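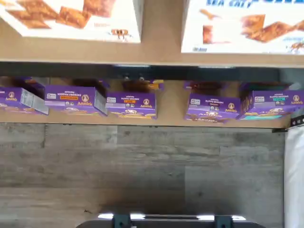

Ploseo Wrist Capture Kit, Retail Shelf Configuration

The Ploseo kit records manipulation examples for training grasping and restocking policies. It consists of a parallel two-finger gripper, a wrist camera mount, a sync module and the Wodum recording software. This configuration is set up for boxed goods on open shelving: crackers, cereal, tea and similar cartons.

Camera placement
The camera sits behind the fingers and looks along the approach direction. Both fingers stay at the bottom of the view so that the learning system always has a reference for gripper position. Gaps between boxes and the edge of the shelf board remain visible during approach.

Recording
Each episode is stored as one file containing video, gripper width, wrist pose and a task label typed by the operator. Episodes start and stop with a foot switch. A failed grasp can be kept and tagged, or discarded with a long press - the default is to keep it. Wodum version 5 and later exports to the Satomon training format without conversion.

Specifications
Gripper: parallel, two fingers, replaceable
Finger color: dark teal-gray
Maximum opening: 14 cm
Kit weight with mount: 486 g
Continuous recording time: 22 hours on internal storage
Sync: hardware trigger, camera and gripper on one clock
Power: from the arm flange or the supplied adapter

Shelf setup notes
Use real packaging with its printed side forward. Mix brands, and leave some positions empty so the policy sees both full and partial rows. Place stock behind the front row where depth allows, as boxes in shadow are a common source of missed detections. Change the arrangement between sessions and enter the change in the session notes.

Not included
Robot arm, shelving, foot switch cable extension. The Wei flange adapter is sold separately and is required for arms with a non-standard bolt pattern.

Ordering
Kits ship assembled and calibrated. Recalibrate after any finger change. Contact Mereana Waaka for quotations and Trudy Trevaskis for integration support and replacement fingers.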